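Resetting the drawer cell after the winter move

I look after one robot cell at Tokcombe, and I said last time that I would write up how it went back together after we moved it to the other end of the building. It took longer than I wanted, mostly down to small things, so this post is mainly a list of small things in the order I met them.

The cell is simple enough. One arm, one gripper, a white table in front of it and another behind, and whatever the arm is meant to be opening or closing that week. At present that is a small wooden cabinet with two drawers. The job is called Futis on our board, and all it asks is that the arm opens a drawer, waits, and shuts it again, many times over, without anyone standing next to it.

Tables first. The front table went down on its feet and was out of level from left to right. You would not see it by eye, but a drawer that has been waxed will notice. I wound the feet up and down until the long spirit level was happy both ways, then tightened the lock nuts and checked again, as tightening them always shifts something. It had shifted. I did it twice more.

After that came the arm base. The bolts go in finger tight, then get pulled up in a cross pattern. I mark each one with a paint pen once it is done so that I can tell at a glance if it has moved. We had one work loose in November and the only sign was that the arm began to miss the same spot by a hair more every morning.

Cables took most of an afternoon. My rule is that nothing gets a tie until the arm has been driven slowly through every position it will use. On the old site I had tied the gripper cable too close to the wrist and it wore a shiny patch into its jacket. This time I left a proper loop there and ran the wrist round to both ends of its travel by hand before I fixed anything. There are still a couple of loose ends by the tables which I will get to.

Then the gripper itself. I took it off the flange, cleaned both faces with a lint-free cloth, and put it back with fresh screws. The fingers were checked for play by closing them on a steel gauge and trying to wobble it. One side was a bit slack, so it had a new pin from the Paracha spares box. That box has been in a cupboard for ages and it was nice to find the right part in it for once.

With the hardware done I moved on to teaching the positions again. None of the old points could be trusted after the move, so I deleted the lot. I start with the approach to the top drawer, at low speed, with my hand on the stop. 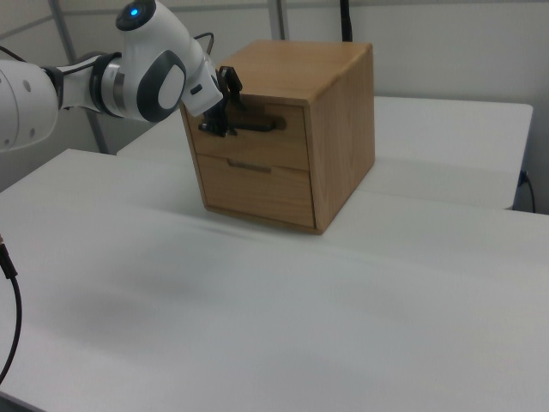
The gripper at the front of the cabinet, both drawers shut.

The upper handle is the awkward one. It is a long slot with rounded ends, and the fingers have to go in square or they catch on the wood. The lower drawer just has a shallow notch in its top edge, so it needs its own approach and its own angle. I had tried to share one set of points between the two drawers before and it was a waste of a morning.

For each drawer I teach a point well clear, a point just off the front, the grip point, and the pull. The pull is where I was too greedy last year. The drawer will come out further than the program needs, and the further it comes the more it droops, and then it binds on the way back. I now stop the pull at 35 mm. It is plenty for the test and the drawer goes home without complaint.

Shutting is done with a gentle push and a force limit. I set the limit low and bring it up in small steps until the drawer closes fully 3 times in a row, then leave it alone. If you go looking for the perfect number you will be there all night.

Once both drawers were taught I ran 300 cycles at reduced speed. The log showed 3 faults, all on the upper drawer and all in the first part of the run. The cabinet had crept on the table. I put thin rubber pads under it, taught the grip point again and started over. The second run went through clean, so I put the speed back up in two steps and had a listen to the joints at each one.

Current upkeep is a wipe of the fingers each morning, a look at the paint marks, and a slow run through all the points before the first full-speed cycle. The gripper screws get checked when the logs are copied off. I write it all in the Visden logbook, which is still a paper one and still the first place I look.

Left to do: tidy the cables by the tables, print a new label for the stop button, and order more of those pins.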